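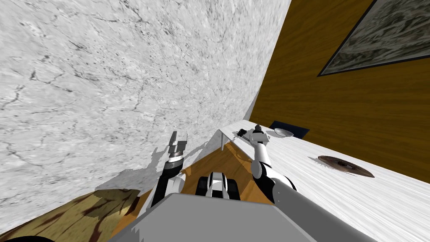 Right arm droops a bit in the sim every time I load our cell

Posted by Hoi-yan Lai, 25th March

We keep a simulated copy of our two-arm cell so people can check a program before it goes on the real one. It's the marble wall room with the long white table and the dishes on it. Since I moved the table model, the right gripper ends up lower than the taught point when it reaches over the table. The left arm is fine. The offset is 11 mm at the far end and less close in. The controller is a Greltix and the scene was built in Nivley. I've reloaded the arm model twice and re-taught the point over the bowl, and the offset came back after a restart. What should I check next?

Wai-kit Wan

An offset that grows with reach is usually an angle, so look at the shoulder or elbow zero before you touch the tool settings. Open the joint offset file for the right arm and compare it with the left. Ours had an old elbow value that loaded at startup and wrote over the new one, and that would explain why your fix doesn't survive a restart. Delete the stale entry, save, then do a full restart of the controller as well as the scene. Send the arm to its zero pose and check that the elbow reads 0. After that, re-teach one point near the robot and one at the far end of the table. If both hold, leave the rest of the points alone.

If the file is clean, check that the table is level. When you drag it in the editor it can pick up a small tilt, and the left arm wouldn't show it if it never works over the table.

Jairo Ayala

had this too, error 2605 in the log. updating fixed it for me, can't remember which version

Hoi-yan Lai

It was the elbow entry. There were two in the file and the older one was loading last. I took it out, restarted everything and re-taught two points. Both held after 20 restarts. No 2605 in my log. Thanks, Wai-kit.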